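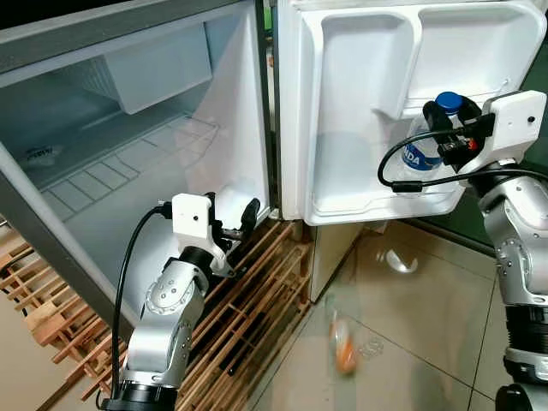
**Call for participants: shared refrigerator use and door storage**
Hidgate Building, Wiltberg
Posted 7/2/19

The household storage group at Wiltberg is recruiting adults for a study of how people load, arrange and clear small refrigerators. Sessions take place in the test kitchen on the ground floor of the Hidgate building. Participants are paid. No training or technical background is required.

## Background

Small refrigerators with an internal freezer box are common in student housing, staff rooms and rented apartments. Published advice on loading them is mostly written for large two-door units and does not carry over well. Shelf depth is limited, the freezer box takes up the top of the cabinet, and the door often ends up holding most of the drinks. Where several people share one unit, items are moved many times between the day they go in and the day they come out.

The study is concerned with three questions:

1. Where do people place an item when no place has been assigned to it?
2. How often is an item moved in order to reach another item?
3. Does a written layout posted on the outside of the unit change either of the above?

The first phase was completed in spring and used the door only. The present call is for the second phase, which uses both the door and the cabinet.

## Number of places

There are 13 places. Each participant attends 5 sessions, spread over July. Participants who took part in the first phase may not apply for this one. Members of the same household may both apply but will be placed on separate schedules.

## What a session consists of

A session lasts 75 minutes, including a short break. The order of work is the same each time.

**Loading.** The participant receives a crate of groceries and puts the contents away in the refrigerator. The crate holds bottled water, cartons, jars, covered containers and loose produce. There is no correct arrangement. Items may be laid on their sides unless the label states otherwise.

**Retrieval.** The participant is given a list and takes out the listed items one at a time, placing each on the counter. Anything moved to reach a listed item may be put back in its old position or in a new one. The door is closed between items.

**Second load.** A smaller crate is added to what is already inside. This part usually takes longer than the first load, and participants should expect to rearrange.

**Clearing.** Everything is removed and returned to the crates. Door bins are emptied first, then the cabinet shelf, then the freezer box. The shelf and bins are wiped with a damp cloth and dried.

**Form.** The participant completes a two-page form on the placement choices made. Answers may be brief. A line such as "tall bottle, only fits in the low door shelf" is sufficient.

In sessions three and four, a printed layout is fixed to the side of the unit. Participants are asked to read it before loading. They are free to depart from it.

## Equipment

All units used in the study are white, single-door and of the same general pattern: a freezer box at the top of the cabinet, a grid shelf beneath it, upper bins in the door and a long shelf with a raised lip below them. The upper bins suit small jars and tubs. The long shelf takes bottles standing upright.

The grid shelf should be treated with some care. Small-footed items can tip on the ribs, and narrow jars are better stood against the rear wall or against each other. Liquids spilled on the shelf pass through the grid, so spills must be reported before the session continues.

Units are switched on the evening before a session and set to the middle position on the dial. The dial must not be adjusted by participants. A unit that has been held open for an extended period is rested with the door closed before the next part begins. The study lead on duty will state when to resume.

Crates are the Drirnik folding type, with a hand slot at each end. A full crate weighs less than a standard case of bottled water. It is delivered to the counter by staff and does not need to be lifted from the floor by the participant.

## Who may apply

Applicants must:

- be 18 or older
- be able to stand for up to 30 minutes at a time, or to work from the high stool provided
- be able to lift a full water bottle with either hand
- have shared a refrigerator with at least one other person during the past year
- be available for all five sessions
- be able to read a printed list in English

Glasses, contact lenses and hearing aids present no difficulty. Left-handed applicants are encouraged to apply. All units in the study are hinged on the right, and the first phase had too few left-handed participants to allow a comparison.

Applicants must not:

- have a food allergy that makes it unsafe to handle sealed packages of milk, egg, nut or fish products
- work in appliance sales or appliance repair
- have a hand or wrist injury under current treatment

Pregnant applicants may take part. The seated option is offered as standard and need not be requested in advance.

## Schedule

Sessions are held on weekdays, in the morning from 9:30, in the afternoon from 1:15 and in the early evening from 5:45. The same time slot is kept for all of a participant's sessions wherever possible. Sessions for one participant are at least two days apart.

One session may be moved, with a day's notice. A second missed session ends participation – payment is then made for the sessions completed, and the completion portion is not paid.

## Payment

Payment is $200 for the full set of sessions. Of this, $30 is earned at each session and the remaining $50 is paid on completion. Payment is by check or prepaid card, at the participant's choice, and is issued within two weeks of the last session attended.

Bus fare is refunded on presentation of the ticket. Parking behind the Hidgate building is free for the length of a session. Groceries used in the study are not given to participants.

## Records kept

The following are recorded for each session:

- position of each item after loading
- number of times each item is moved
- length of time the door is open
- interior temperature at two points
- the completed form

Each session is also recorded on video, covering the refrigerator and the counter. Voices are not recorded. Forms and video are stored under a participant number. The list linking numbers to names is kept separately and destroyed when the last payment has been made. A participant may withdraw at any time before that point and have all records removed. No reason is required.

The written results will be available on request. They will report totals for the group and will not describe the habits of any single participant.

## Preparation

Wear closed shoes and a top with sleeves that can be pushed up past the elbow. Rings and bracelets should be removed before the session; a lidded tray is provided. Hands are washed at the sink on arrival and again after clearing. Thin cotton gloves are available for participants who find cold items uncomfortable to handle, but if used they must be worn in all sessions. Food and drink are kept in the hallway outside the test kitchen. Tea, coffee and water are provided there during the break.

## How to apply

Application forms are available at the front desk of the Hidgate building and from the notice board outside the Kirui reading room. Complete both sides. On the reverse, applicants are asked to describe the refrigerator they use at home: single or double door, location of the freezer compartment, number of people sharing it, and what is normally kept in the door. A sketch may be attached in place of a written answer.

Return the form to the front desk in the envelope supplied. Forms are reviewed in the order received. Applicants offered a place will be called by telephone to confirm a time slot, and should bring photo identification to the first session. Applicants not offered a place will be put on a reserve list unless the box on the form is checked to decline. Reserve places are usually filled at short notice – often the day before – and are offered by telephone only.

Questions about access, the seated option or the handling of particular foods may be left in writing at the front desk, with a telephone number and a suitable time for a return call. The entrance on the parking lot side is level, and the test kitchen is the second door on the left.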